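The table that ate my spring

I've been meaning to write about the table for ages, and every time I sit down to do it I'm sitting AT the table, and I get distracted and start rubbing at a spot with my sleeve. So it's late, I have tea (on a coaster, I'm not a monster) and I'm doing it now.

If you've read this blog for a while you'll remember the old one. Dark, wobbly, one leg propped up on a folded Storkport ferry schedule, and a finish that went sticky every July. I wrote on it, ate on it, wrapped presents on it and complained about it for 7 years straight. Then in March one of the leaf supports gave out with a full pot of soup on top and that was the end of our relationship.

So I went looking, and I got obsessed, the way I do. I had two browser windows and a notebook going. The one I really wanted was from Umia, and it was 998 dollars before delivery, and I put it in my cart and took it out of my cart so many times that they started sending me emails with sad little subject lines. I couldn't do it. Not for something I was planning to spill on.

Then I found mine at Akpan, which is the secondhand furniture place out past the Storkport turnoff, the one with the big gravel lot. It was shoved behind a stack of headboards and somebody had left a lamp on it. The tag said 565. I walked around it, walked away, looked at some chairs I didn't need, and walked back. The guy at the counter threw in delivery for 18 dollars, and I said yes before he finished the sentence.

What got me was the grain. I've never owned a pale table before and I always figured they were a bit bland, like furniture for people who only eat crackers. But this one has so much going on! Long wavy lines all over the place, and in some spots they loop around like the contour lines on a hiking map. In the morning the light comes across it and there's this bright washed-out stripe where everything goes nearly white, and then the honey color comes back on either side. I have lost real working minutes to staring at it.
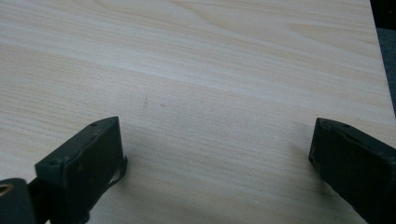
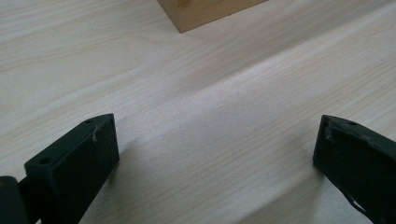
Same tabletop both times. The little gray scuff and the dark dot are in the first one, and a wooden block is at the top of the second.

About that scuff. It's thin and kind of slanted, and it could be pencil, which would make it my fault, because I do the crossword in pencil and I press hard. Or it came with the table. I went over it with a damp cloth and then a different damp cloth, and then I had a stern talk with myself and stopped. The speck next to it I've decided to like. You only spot it if you're looking, and I'm always looking.

People have asked what I clean it with (okay, two people, but that's a lot for this blog). Mostly a soft cloth wrung out in warm water with one drop of dish soap, then a dry cloth straight after, going along with the grain. I bought a bottle of the Gomov wood cream because the label was pretty, tried a dab on the underside, and it left a shine I didn't care for. The top has a smooth, soft look and I want to keep it that way. The Gomov has been moved to the garage, where it's doing nice things for a broom handle.

The other change is that I clear it off now. Every evening! The old table was basically a shelf with chairs. Mail, batteries, a single glove, the library book I swore I'd returned. With this one I can't stand to cover it up, so whatever lands there during the day gets picked up before bed - into the drawer, into the recycling, or onto the stairs, which I admit is just moving the problem to the stairs.

Still to sort out: chairs. I've got four from the old set and they're way too dark next to it, like they came for a different party. I'm torn between painting them and going back to Akpan to dig through the pile by the back wall. If anyone has painted dining chairs and had the paint survive a year of people scooting around in jeans, please tell me what you used, brand and everything. I've got a free afternoon coming up and a dangerous amount of confidence.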